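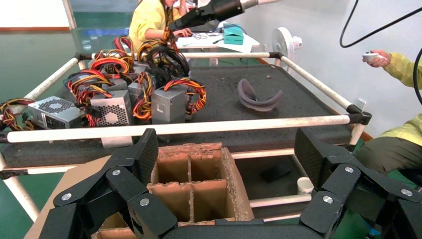
Power supplies on the foam table, divided box in front

Best way to box up old computer power supplies?

Got a bunch of loose PSUs to ship to my brother in Flutdale. Have a carton with cardboard dividers, 4 slots, but the top rims are torn up pretty bad. Table is just foam with white plastic pipe around it so nothing rolls off, works great btw. Do I reuse the box or buy new? Dont want bent fan grilles.

posted by Dalibor Kopecký

Xóchitl Magaña
New box. Ragged rims = lid won't close flat, and these things are heavy. Keep the dividers tho, pull them out and see if they fit the new one. One unit per slot, fan grille facing a divider and not the outside wall. Crumpled paper on the bottom, more on top. Tie the cables up seperately so they don't scratch stuff. Weigh it before you tape, mine came out way over what I guessed and I paid 80 bucks in January. Two smaller boxes would of been cheaper.

tisar_fan
just tape the rims, its fine. did 2 like that

Contact us | Copyright Te Moana Help Boards | Back to top
We use cookies to keep you signed in. Accept / Manage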